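Visit report: Slanina tableware works, decorating and firing departments

The visit was arranged through Luana Fagundes of the Prisoseck trade group and covered the decorating shop, the kiln hall and the test room. The forming department was closed for relining of the slip tanks. Our guide was the kiln manager, Smaranda Mihăilă.

Plates at Slanina are banded on a motorized wheel. The decorator centers the piece, lowers a loaded brush and holds it for one full turn plus a short overlap. Color weight at the overlap is the main cause of rejects. The shop now thins its orange-reds with a slower oil, and Mihăilă put the reject rate at 3 percent, down from 7. Dense all-over patterns on bowls are applied as transfers. The curved interior needs relief cuts in the sheet, and the joins are hidden where petals meet.

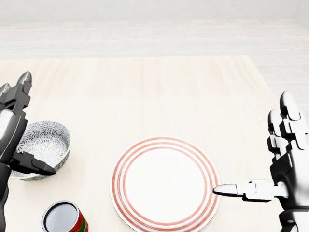

ERUNSKA, November

Concentric bands on a white ground are the least forgiving decoration in the range - any error in centering shows as an uneven gap between one ring and the next. Gray-and-white floral work hides small faults well, and more of it can be passed at first inspection.

The kiln hall holds two electric shuttle kilns and one older gas unit kept for large orders. Decorated ware is fired on cordierite shelves with 18 mm between the plate rim and the next shelf. Reds are placed in the middle of the car, where the temperature spread is smallest. We were shown the chart from the previous night's firing. The cooling curve had a flat step that Mihăilă attributed to a sticking damper on the exhaust side.

In the test room, sample pieces go through 88 wash cycles and are then compared with an unwashed control under a daylight lamp. Gloss is measured at the rim and in the well. Acid resistance is checked by an outside lab in Pindora, and we did not see those records.

Open points: the works has no written limit for band width variation, and inspectors go by a reference plate kept at the bench. Fagundes has asked for a drawing with tolerances. The forming department will need a separate visit once the tanks are back in service.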